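Buying a two-arm bench setup: questions we get before people spend money

Compiled by Lenka Šimko for the Clusley shared workshop. Last gone over in October.

Do we need two arms?

Probably not in the first year. Most groups that come to us asking for two have a task that one arm could do slowly, and slow is fine while you are still learning what breaks. The second arm doubles the cabling, the mounting work and the number of things that can hit each other. Vendors like to quote a pair because the discount looks good on the page. Ask for the single price first and see how much of the discount is left.

What did the quote leave out?

Nearly everything that wasn't an arm. Our first Fedus quote had one line for hardware and one for "integration," and nobody could tell us what the second line bought. When we pushed, integration turned out to mean a visit and a PDF. Grippers were extra. So were mounting plates, the longer cables and a spare pendant. By the time we had priced all of that ourselves the extras came to 3,870 dollars, and we still had no table.

Is the 300 dollar table from the catalog good enough?

We don't think so. It is a desk with heavier legs. Put an arm on it, stop the arm hard, and watch the far corner. Spend 3,000 on a proper table if you have it, or buy a used steel bench and bolt your plates through the top. Prulley sells a "robot-ready" bench that looks to us like any other bench with holes in it, and the holes didn't match our base plates.

How much room should we plan for?

More than the reach drawing says. The drawing shows a neat circle around each base and leaves out the keyboard, the pendants, the power bricks and the person who has to get at them. Plan a second surface next to the first one and put it in the budget as furniture, with its own line. If you don't, it will come out of somebody's office.

What does a working bench look like once it's in use?

Ours has brown paper over the work surface and blue tape laid out in a grid, so a part can go back to the same square. The paper and tape are the cheapest things on the list and I would buy them again before anything else. Two small cylinders, one with a red cap and one with a green, are enough to work with on a grid like this. The side table is where the money and the mess both end up: pendants, cables, a keyboard, a cup.
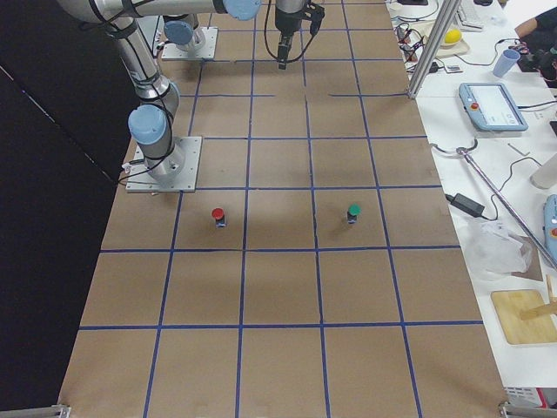
Do we really need a pendant for each arm?

If the arms have separate controllers, yes, or at least don't let anyone talk you out of it to save a line. Check where the stop button is and whether you can reach it from where you normally stand. Halás offered us a tablet app in place of the second pendant. We asked what happens when the wireless drops and got a long answer that didn't contain the word "stops."

What about fencing? The brochure says we won't need any.

The brochure can say what it likes. Your risk assessment decides that, and it depends on the gripper and the part as well as the arm. Budget for the assessment. Ours took longer than the mounting did, and no quote we received mentioned it.

How long from order to first useful work?

The sales answer was three weeks. Ours took 11, and that was with the room ready. Four of those went on a wrong connector and the emails about it. I wouldn't promise your manager anything shorter.

Should we pay for the service plan?

Read what it excludes. The one we were shown did not cover cables, gripper fingers or anything described as wear, and those are the parts we have replaced. We turned it down and put the same money in a repair line – so far there is some left.

Will it pay for itself?

I haven't seen a payback sheet yet that counted the hours of the person standing next to it. Put those in, at their real rate, and run the sheet again. If the number still works, send it to me with the quote attached and I'll go through both before you sign.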